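Questions I keep getting about towels, put in one place so I can stop typing the same replies. I looked after the linen at a small guest house in Dredville for years and I don't believe most of what gets printed on a bottle or a swing tag. – Uriel Valdovinos

## Towels: the usual questions

**Do I need to wash new towels before using them?**

Yes. They come with a finish on them that feels lovely in the shop and soaks up next to nothing. One wash at 40 degrees sorts most of it. Some people swear by three washes. I've never noticed the third one doing anything.

**Does vinegar make them softer?**

A bit, if your water is hard and the towels have gone crisp. If your water is soft, you're rinsing your towels in salad dressing. Try it on a single towel and see whether you can tell it from the others with your eyes shut.

**What about fabric softener?**

I wouldn't. It coats the loops, and then you have a towel that slides over wet skin. The bottle says otherwise, but the bottle is for sale.

**Is folding in thirds better than folding in half?**

Better for what? Thirds look tidy on a narrow shelf and hide the long edges. Halves are quicker. I had a long argument over this with Joris, who did the rooms before me, and neither of us could show that a towel lasted any longer one way or the other.

**My hems never line up. What am I doing wrong?**

Probably nothing. Plenty of towels leave the factory slightly out of square, and a hot dryer pulls the hem in more than the terry. Lay it flat, pull the corners out, smooth from the middle, then fold to the hem and let the sides be a little off. You can put the best edge at the front.

**Should I roll them instead?**

Only if you're short of depth. Rolling is said to save space – I measured my own cupboard at Zillside both ways and got 2 more hand towels in. They also fell out every time I opened the door.

**Can I cut the tag off?**

Of course, once you've read the washing instructions. Snip it close to the seam and leave the stitching alone.

**When is a towel finished?**

When it smells again as soon as it gets damp, even after a hot wash, or when the hem has gone. Ignore anyone who gives you a date. I still had towels from one December order in use long after the supplier said to bin them, and the supplier was hoping to sell me more.

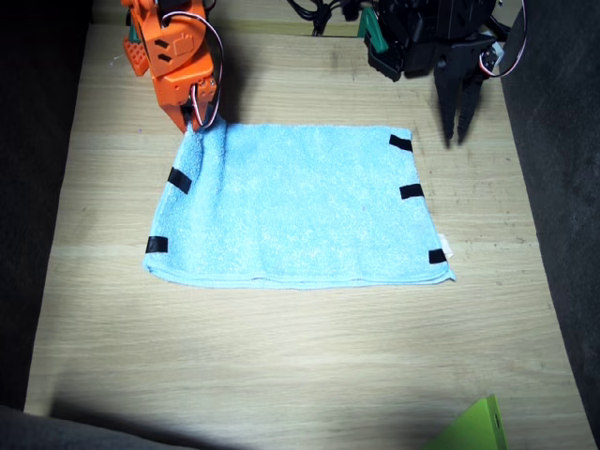 **Which way up should I lay a towel before folding it?**

Put the side you want hidden facing up, with the tag on that side if it has one. Terry is often much the same on both faces, so if you can't see a difference, pick either.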